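4.2 Soft things and where they are kept

We came to blankets rather late in the project. Our first round of home visits in October had been planned as a study of bedrooms and their storage, and it was Noemí Chávez who noticed, reading back through the notes, how often people broke off from talking about wardrobes to tell us about a blanket. They told us who had given it to them, how it ought to be folded, and why it was never folded that way on a weekday. By the end we had 2925 lines of household diary, and a surprising share of them dealt with throws, fleeces and bedspreads, so it seemed only fair to give these their own section.

Most households in Bremano kept two sorts of cover. One was the "proper" bedding, washed on a fixed day and put back in its place, and the other was a loose blanket that moved about with whoever was using it. The loose one was seldom put away at all. It went from bed to chair to floor and back again, and the diaries treat this quite cheerfully, as part of an ordinary evening - one Drovent household wrote "blanket downstairs again" on page after page, with no sign of wanting anything done about it. Isauro Beltrán has suggested calling these "travelling covers", and we have kept his term throughout.

Rugs matter here more than we had expected. A patterned rug gave people a sort of border to tidy up to, and several of them spoke of clearing "as far as the rug" before they stopped for the night. Figure 2 has a pale pink fleece blanket beside a rug of navy, white and pale blue triangles, with a rocker switch on the wall above.

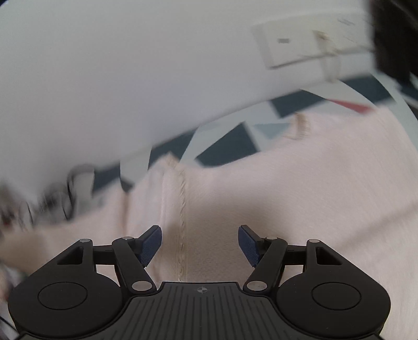 Figure 2. Pink fleece blanket and geometric rug.

Does a travelling cover make a room harder to keep tidy?

Our diarists mostly thought it made very little difference, as a single blanket can be folded or moved in a moment, and the jobs they complained of were slower ones such as sorting clothes and clearing shelves.

The Hinojosa households were the exception, and we return to them in section 4.3, where the matter of shared bedrooms comes up.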